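Subject: Re: Parallel jaws or a plain rod for tabletop pushing?

Maiara Miranda wrote:
> We've had the Brovora jaws on our arm since May and they're fine
> for picking, but for pushing they snag on everything. Has anyone
> at Arnum gone back to a simple tip?

Hi Maiara,

Yes, and I love it! The rod has done 99 runs on the Lins controller with 2 faults — both my own wiring. 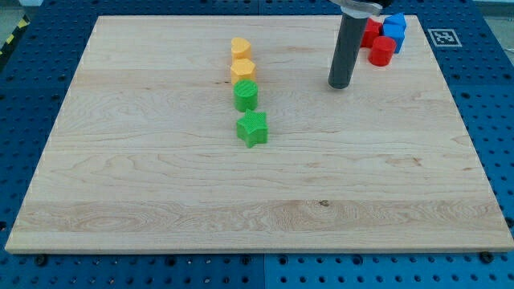
My favourite part is how little room it needs. With the jaws open I could never start right beside a block. The dark grey tube can come down snug against the red one while the blue stays tucked in behind the red cylinder, and the green star is well out of the way in the centre row.

Happy to send the mount drawing.

Cheers,
Brosthorpe lab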